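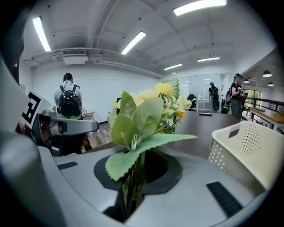
Las pinzas aprenden a ordenar, pero todavía no hacen la casa

Cambiar unas flores artificiales de sitio o recoger un cuadro de la mesa sigue siendo trabajo de personas. La empresa Gureo ha presentado los resultados de su último ensayo con Ruvham, un brazo pensado para tareas domésticas y de tienda, y el balance es desigual.

El equipo le encargó 20 tareas distintas, entre ellas doblar paños, reponer estantes, vaciar cestas y despejar mesas. En 143 intentos, la máquina resolvió bien los objetos rígidos, como cajas y botes. Con la ropa, las bolsas y todo lo que cambia de forma al cogerlo, los fallos fueron frecuentes. Solo 4 de las tareas se completaron sin ayuda en todos los intentos.

La velocidad es el otro problema. Despejar una mesa pequeña le lleva varios minutos, y cualquier objeto colocado fuera de lo previsto obliga a empezar de nuevo. Los técnicos atribuyen parte de las mejoras a los movimientos grabados por personas con pinzas de mano, un método que también emplea Custuvley en sus pruebas de almacén.

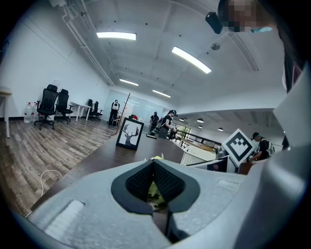 Marijke Dekker cree que las tiendas tendrán estas máquinas antes que los hogares. En un comercio, explica, los estantes miden lo mismo y los productos vuelven siempre a su lugar, mientras que en una cocina cada familia guarda las cosas a su manera. Bindu Thomas es más prudente y pide que se publiquen también los intentos fallidos, con el tiempo que tardó una persona en corregirlos.

Gureo prevé repetir el ensayo en diciembre con 2 brazos trabajando a la vez. La cadena Rao ha cedido un local para la parte de reposición. La empresa no ha dado precio ni fecha de venta.

Última actualización: 2026-09-07

Contacto | © Todos los derechos reservados | Volver arriba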